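Golari: A Play Food Set for Making Open Sandwiches
Product Design Studio 2, Tiramside College
Final project report
Supervisor: Roswitha Kaufmann

1. Background

The brief for this studio was to take a toy that already exists and improve one thing about it. I chose play food. Most sets at the shops are sold on how many foods are in the box, and a lot of those foods don't go together. I wanted a small set built around one job a four-year-old already knows from home, putting something on a piece of bread. The working name is Golari.

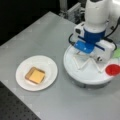
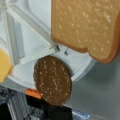
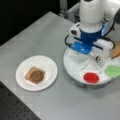 Figure 1. First: cheese on the bread, on the round white plate. Second: a bread slice, the round brown piece and part of the cheese, close up. Third: the brown topping on the bread, with the round white tray to the right of the plate.

2. Aim

The aim was a set where a child can build an open sandwich on a plate, take it apart and build a different one, without an adult having to straighten it up. The three questions I set at the start were:

Does the topping stay where it is put?
Can the child tell the foods apart without being told?
Do the pieces go back where they came from at the end?

3. Existing products

I borrowed two sets for comparison. The Corkier set uses fabric slices with hook-and-loop tabs. The toppings stay on very well, but younger children needed both hands to pull them apart and two of them gave up. The Koller set is made of painted wood. The pieces look good and stack flat, but the bread is the same thickness as the cheese and the edges are sharp enough that parents mentioned it.

Both sets came in a box with a lid. In both cases the pieces ended up on the floor.

4. Design

4.1 Bread and toppings

The bread has a browned crust along its edges, darker than the face of the slice. The earliest version was one flat colour and children called it a sponge. Adding the crust fixed that straight away. Small pale speckles on the surface came later, after I saw how plain a smooth slice looked next to a real one.

The cheese is a square that sits within the crust, so when it is put on squarely or slightly crooked some of the brown still shows. I tried a cheese the full size of the bread first. It hid the slice completely, and children lifted it up to check what was underneath.

The other topping is round and brown. I left it open what it is supposed to be. During the sessions it was called chocolate, peanut butter, a biscuit and a burger, sometimes by the same child. My supervisor thought this was a weakness and suggested giving it a clearer shape. I kept it as it was for the final set because children used it more often than any other topping, but I agree that it doesn't really answer my second question.

4.2 Plate and tray

The plate is round and white with a shallow raised rim and a flat centre. The flat part needed to be big enough for a slice to lie down without climbing the rim. My first plate was a real side plate from home and the slice rocked on it.

The food starts on the tray and the finished sandwich goes on the plate. Keeping these as two separate places made a difference to how children played. With only a plate, everything was piled on top of it. With both, most of them picked a piece, placed it and went back for the next one.

I kept the plate and tray white so that the food would be the part with colour. The table used for testing is light grey, and white still showed up well enough against it.

5. Testing

Testing was done in April with 14 children aged three to five. Each child was asked to make "some toast with something on it" and then left to get on with it. Across all sessions there were 103 finished sandwiches. I counted a sandwich as stable if the topping stayed on the bread while the plate was moved to the other side of the table.

The cheese gave no trouble. The brown piece was the one that slid, and of the 26 sandwiches that failed the test, most had it on top. Its underside is slightly rounded from the way it was moulded, so it has less contact with the bread. Sanding it flat helped a bit but left a dull patch.

Packing up was mixed. The older children put the pieces back on the tray when asked. The younger ones put them back on the plate, or carried them off.

6. Weight and cost

The complete set weighs 1448 grams, and the tray accounts for more than half of that. This is too heavy for a child to carry from a shelf to a table. A thinner tray would be the first change in another version, although it would need ribs underneath to stop it bending.

I didn't do a full costing. The moulds were made in the college workshop and the hours were not recorded properly — this should have been set up in the first week.

7. Discussion

The first question was mostly answered. A topping stays put if its underside is flat, and the cheese shows that. The second was answered for the bread and cheese only. The third was not answered, and I think it needs a tray with a marked place for each food, which I sketched but ran out of time to build.

I would also like to try a green topping. The bread, the cheese and the round piece are all browns and yellows, and one parent asked where the salad was.

8. Acknowledgements

Thanks to Roswitha Kaufmann for feedback on the drafts and to the families who came in for the sessions. Drawings and mould dimensions are in Appendix A, and the session sheets are in Appendix B.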